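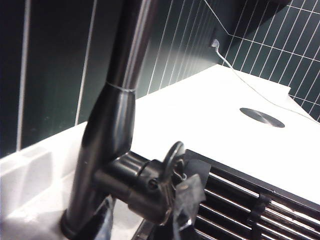
In April I tried again the idea of Dalia Younis: train the faucet task only with the wrist camera, then add the fixed camera and compare. We had 2977 short episodes and I kept 43 for testing. With the wrist view alone, the policy failed 13 of them. Most failures were in the approach to the handle, where dark metal against dark green tiles gives little contrast.
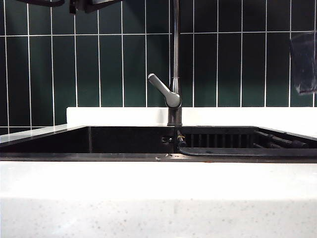 Page 2

With the side view added, it failed four. I expected less, because from there the gripper is often only a shape at the top. Next I will repeat it with 40 new tests, and maybe a smaller network.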